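Workshop tips: hand-held grippers, dropped items and pinched packets
Posted by Csaba Bíró

Most drop faults we log on the two-finger hand-held grippers come down to pad condition or squeeze force. The notes below cover bedroom tidying work, where soft goods and small parts share the same surface.

1. Soft packets: stop at first resistance
Tissue packets give way long before the linkage reaches its stop. Close until both pads touch, then add only enough force to lift. If the wrapper bows out at the bottom, ease off slightly. Overclosing split a seam on our unit 9 in June, and the loose film then caught in a joint.
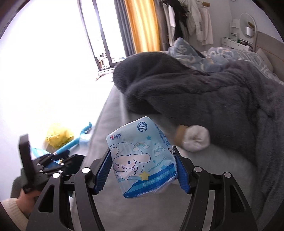 2. Pads: clean before adjusting
Lint from plush blankets fills the ribs and cuts grip. Brush the pads along the ribs, wipe with a damp cloth and let them dry. Do this before touching the linkage – a dirty pad looks the same as a weak one in the drop log.

3. Curved and thin parts: check pad angle
A rigid curved part bears on each pad over a small area. When the pads lean apart at the base, it can rotate and drop without warning. Hold such parts low over the bed and keep your free hand clear of the jaws. 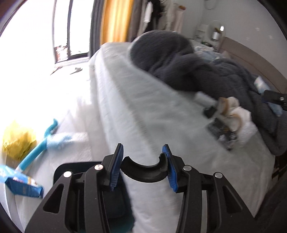 If the lean exceeds 2 mm across the pad height, take the gripper out of use and check the pivots for play. Nermina Mujić found 11 worn pivots in our last inspection. Replace them in pairs, left and right, then repeat the lift test with a soft packet and a rigid part. Record both results on the fault sheet before the tool goes back on the rack.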